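The Sleep Score for Six-Year-Olds

My daughter's swim club sent home a flyer in June. For a monthly fee, it said, families could rent a soft wristband made by a company called Isness, which would track a child's sleep, resting pulse and "readiness to train." Every morning the parent gets a number on the phone. Green means go to practice. Yellow means take it easy. Red means, I suppose, that you call someone.

The youngest kids in the club are six. I asked the coach, Elba Riquelme, what a six-year-old with a red score was supposed to do differently. She was fair about it. She said she didn't write the flyer, that the company had approached the board, and that most of her little ones are ready to train if they have found their goggles.

I have been trying since then to work out what the number is for. The app gives a baby-faced cartoon seal and a score, and under the score a line such as "Recovery is building." It does not say what was measured, or how a wristband knows that a second grader has recovered from a half hour of kickboard. I wrote to the company with that question. The reply came from a support agent named Bastien, who thanked me for my interest in my child's wellness journey and sent me a link to the flyer.
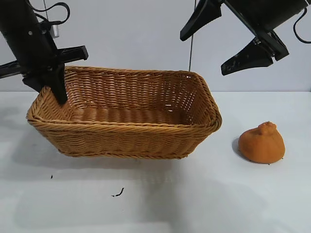

Adults can do what they like with this stuff. I wore a Hedegaard watch for most of a winter, and I learned that I sleep badly after wine, a finding I could have had for free. What bothered me was how quickly I began to ask the watch how I felt. I would wake up rested, see a poor score, and be tired by breakfast. In the end it went into a drawer and stayed there with the dead batteries until I gave it away. I was forty-four and I could not hold out against a wristwatch. I don't see how a child is supposed to.

The case for the bands

I want to be fair, so I asked a friend who likes them. Na-rae Ban has two boys in the same club and rented bands for both. Her argument is that kids in serious programs get pushed too hard, that coaches miss it, and that a gadget is at least something to point to when you want to keep your son home. I take the first part seriously. Plenty of children do too much of one sport too early. But a parent who needs a red light from a seal before she can say "he's worn out, he's staying home" has a problem with the program, and the band leaves the program exactly as it was.

It may even make things worse. What happens on the morning he is worn out and the light is green? Na-rae told me it had happened, and that he went to practice. She didn't love telling me.

Then there is the matter of where it all goes. The terms of service run to 37 pages. I read them over two evenings, and I can report that the company may share "de-identified youth performance data" with "selected partners." The partners aren't named. A child's pulse through the night, for every night of a season, is being handed over by people who would not let that same child tell a stranger her last name.

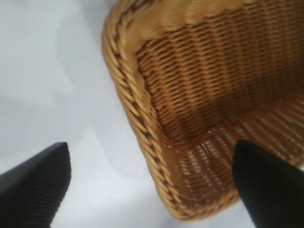 What I'd ask the club

I'm not after a ban. I would like the board to answer a few dull questions before the next flyer goes out. Does the club get a cut of the rental fee? Will coaches see the scores, and if they will, can a score ever affect who swims in a relay? Who deletes the records when a kid quits - and kids do quit, at seven, because they've discovered the drums?

Soledad Farías, who handles the club's email, has told me twice that my questions have been passed along. Meanwhile the flyer is still pinned up by the showers, and my daughter wants the band because the seal is cute. She slept over nine hours last night. I know this because I put her to bed and I got her up.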